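Five years at Rernwood, and January still means returns. We had 548 parcels waiting when I got in this morning, which is mild for us – one year it was over 2,000 and I ate lunch standing up for a week!

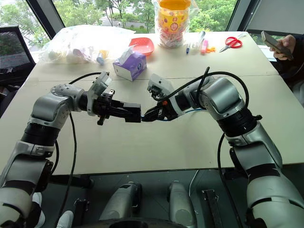

My job used to be opening, checking, folding and rebagging, all day long (my wrists can tell you about it). Since October the folding and rebagging have been moving over to the arms, bit by bit, and 4 of us from the packing line are learning to set them up. I thought I'd hate it. I kind of love it? The two grippers come in so close they nearly touch, and I still hold my breath. And the table is still very much ours, with the tissues, the red-handled scissors and that big jar of candy with the orange lid.

Alvar Engström, who trained me, isn't sold. He misses the talking, and he's right that I talk less now because I'm watching a screen half the shift. Pay went up a little – less than I'd hoped. Lundgren says hours stay the same through spring, and I've asked for that in writing. Will post when I hear back.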